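Rendico Surfaces and Floors
README and data card

Hello, and thank you for taking an interest in this collection! Rendico is a set of 1,974 pictures of work surfaces and the floors they sit on, together with outlines and short written notes for each one. By "work surface" we mean just about anything flat that a person might put things down on in order to get something done: desks, benches, kitchen counters, cutting mats, folding tables, and in a few happy cases an old door laid across two trestles. The floor counts every bit as much in this set as the surface does, and so do the cords, strips and odds and ends that gather on it, which most people who label rooms seem to skip over in a hurry.

The card was written by Koen Van Dijk, who looks after the notes and the labeling guide. Reginald Ostrowski drew up the first list of rooms and still answers most of the mail about measurements, since he's the one with the tape measure. If you spot the word "we" below, it means the two of us, and if you spot a strong opinion about grout it is probably Koen's.

Last revised 21 Jun 2019.

What is in the set

The pictures come from 20 rooms in and near Mostdale. Kitchens make up the largest share, followed by workshops and then a mixed group we simply call "other" (a laundry room, a hallway with a bench in it, a sunroom full of seedlings, and so on). Each room has its own folder, and each folder holds the pictures, a file of outlines, and a plain text file called notes.txt. Please do read the notes. They are chatty, and some of them run on, but they hold a good deal that wouldn't fit into a table, such as which lamps were on and what color the owner of the room calls the counter, which can be a different color from the one we would have picked.

The folders are named after the rooms and the file names inside are simply numbered. The numbers have a few gaps in them where we took out blurry pictures in February. We thought about renumbering and decided against it, as several people had already written down the old numbers and it seemed unkind to make them start over.

The labels

There are three main outlines, and every picture has at least the first two.

Surface. The flat top itself, traced along its outer edge. If something is in front of the surface and hides part of it, the outline goes around whatever is in front. We don't guess at the hidden part.

Floor. All the floor that can be seen, traced in as many pieces as it takes. On tile, the thin lines between tiles belong to the floor and are not cut out. We tried cutting them out for one room. It took Reginald a whole weekend and made nobody's life any better, so that version has been put away in the folder called old.

Cords. Any cable, cord or wire, plus power strips, adapters and small boxes the cords run into or lie across. Where cords are piled up so thickly that you can't follow a single one from end to end, we draw one outline around the pile and mark it "tangle". Where you can follow one, it gets its own line.

There is also a loose label called Bits, for shoes, bags, the feet of stands, chair legs and whatever else has come to rest near the surface. Bits are marked only when the person labeling felt fairly sure where they began and ended. If the person could see that something was there but couldn't name it, the note says "unknown, dark" or "unknown, pale" and leaves it at that. We would much sooner have an honest shrug in the file than a wrong name.

Choosing a color word

You wouldn't think that naming the color of a table would cause so much fuss, but more of our letters have been about this than about anything else. The trouble is at its worst with surfaces that sit somewhere between green and blue. One of us will write teal, the other will write dark green, and we will both be perfectly happy with our answer until we compare. A surface can also look paler on one side than the other in the same picture, and then you have to choose which part to believe.

So the rule in the guide is this. Look at the widest even patch, away from the edges, and name that. Ignore lighter areas and shadowy ones. If two words still seem equally good, write both with a hyphen between them, and put the one you thought of first in front. The search file treats "teal-green" as a match for teal and for green, so nobody has to pick a side.

A related question is whether to write mat or tabletop when you are looking at a flat square from above and can't see how thick it is or what is holding it up. From that angle there is often no telling, and two people with good eyes can disagree. The field called "kind" may be left as "surface" for these, and we would like you to leave it that way unless the room's notes settle the matter.

Cords on a pale floor

Black cable on white tile ought to be the easiest thing in the world to trace, and for a single cord it is. Then you come to a corner where the loops lie on top of one another, with the thin dark lines of the grout running underneath in their own tidy pattern, and a thin wire crossing a grout line at a shallow angle can fool you completely. Our advice is to do the power strip first, if there is one, then the thick coils, and leave the thin wires for last, when you have your eye in. Zoom in for the thin ones. A cup of tea helps too.

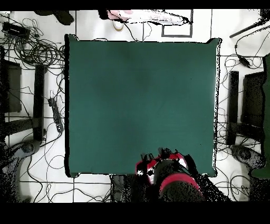
The black power strip lies to the left of the teal-green square in both views, with the thickest of the cables up in the left-hand corner.

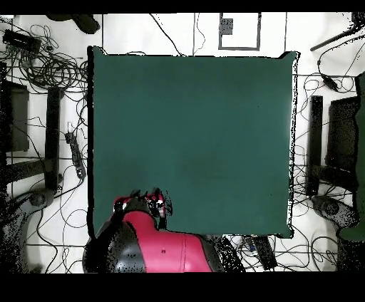
A power strip gets one outline of its own, drawn tight around the body. The cords coming out of it are traced separately, starting where they leave the strip. People often ask whether a plug belongs to the strip or to the cord, and we say cord, every time, even when the plug is one of those big square ones that cover two sockets. If a cord runs under a surface and comes out the other side, trace it as two cords unless you are quite certain, and write "may be one" in the remark.

Stands and table legs near a surface go under Bits. A long upright bar seen from above can look as though it is lying flat on the floor, so take a moment before you write down which it is. "Bar" on its own is a perfectly good answer.

How the labels were checked

Each picture was labeled by one person and read over by another. Then we picked 100 of them by drawing slips of paper from a mixing bowl and did those all over again from scratch, without looking at the first attempt. Surfaces came out very close. Floors were close too, apart from the kitchens with patterned rugs. Cords were the weak spot, as we had feared, and roughly a third of the tangles had been drawn noticeably bigger or smaller the second time. We have left the first version in the main files and put the second in a folder called again, so you can compare the two and make up your own mind.

What the set is good for, and what it isn't

It has been handy for finding the edges of tables and counters, for sorting floors by type, and for tidying studies, where somebody wants to know how much clutter gathers around a place where people work. Obi, the little viewing program that comes with the download, will show any picture with its outlines switched on or off. It is slow to open on older computers, so give it a minute before you decide it has frozen.

Please don't use the set to work out how big things are. Only the rooms with a file called tape.txt have been measured, and in the others a tile could be almost any size. It's also not a fair sample of homes or workshops anywhere, being made up of rooms whose owners were kind enough to let us in.

Known problems

The workshop folder called Kenomham has two notes files, and the longer one is the right one.

Dark things against dark things are outlined poorly. A black box among black cables may have been folded into the tangle, and we are slowly pulling these apart.

In some pictures the edges of the surface look ragged or speckled. We drew a smooth line through the middle of the speckles and did not follow every little nick.

Three rooms still have no color words at all. Reginald has promised to do them once the two of us have stopped arguing over the sunroom bench.

Sending corrections

Corrections are very welcome, large or small. Put the room name and picture number at the top of your message and tell us what you think the label should be, in whatever words come naturally. You don't need to send a new outline, though we're delighted when people do. Koen reads the mail on most mornings and will write back, sometimes at greater length than you may have wished for.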